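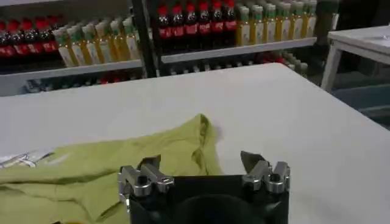
2 min read

Okay, thread about moving into a smaller apartment, because I did it in July and I still have opinions. Mostly about clothes. I owned so many clothes, you guys.

The new place is in Emesgate and the bedroom closet is 75 inches tall with one rod and zero shelves. I measured it at the viewing, wrote it on my hand, and signed the lease anyway (the kitchen has a window! I'm weak).

So the first weekend I dumped everything I own on the bed and counted. 142 things, and I hadn't even gotten to socks. My sister asked if I was opening a store.

My friend Impi Manninen came over with iced coffee and a rule she got from her mom: you hold the thing up and say out loud where you last wore it. If you have to make up a story, it goes. I made up a LOT of stories. Apparently I wore a velvet blazer "to a thing downtown."

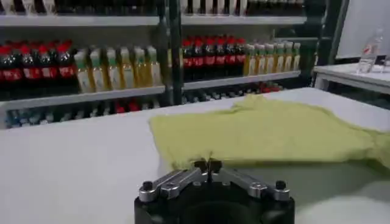
Thread length: 370 words

T-shirts were the hardest part for me. They take up no room one at a time, so you keep them all, and then you have a drawer that won't close and you're wearing the same four anyway. I got mine down to 12 and I've only missed one of the ones I gave away. It was the Flotell one with the whale on it. RIP.

I also quit stacking them. Fold in thirds the long way, then in half, then in half again, and stand them up in the drawer like file folders. Yes, everybody's been saying this for years. Yes, I rolled my eyes at it for years. I was wrong and my drawer closes now.

Sweaters don't work that way, at least mine don't. They slump over. Those went flat on top of the Imhof dresser I hauled from my old place, which has a wobbly leg and weighs as much as a car, and I will be buried with it.
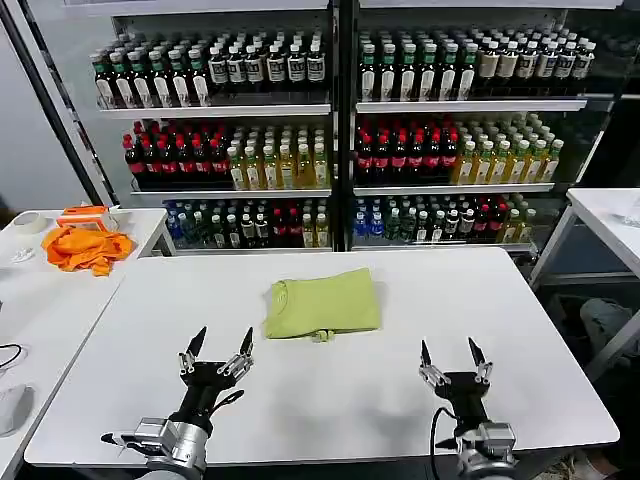

Anyway, the donate pile came to roughly five grocery bags. The thrift store on Ondolska Street takes drop-offs at the back door in the mornings and they were super nice about it. Call first though, they stop when the bins fill up.

Still not done: coats, the bag of single gloves, and a box labeled "misc important" that I've now moved three times without opening. Impi says throw it out with the tape still on. I can't! What if it's important!

If you have a trick for storing boots with no closet floor, please tell me. They're living in the bathtub and I have to take them out every time I shower.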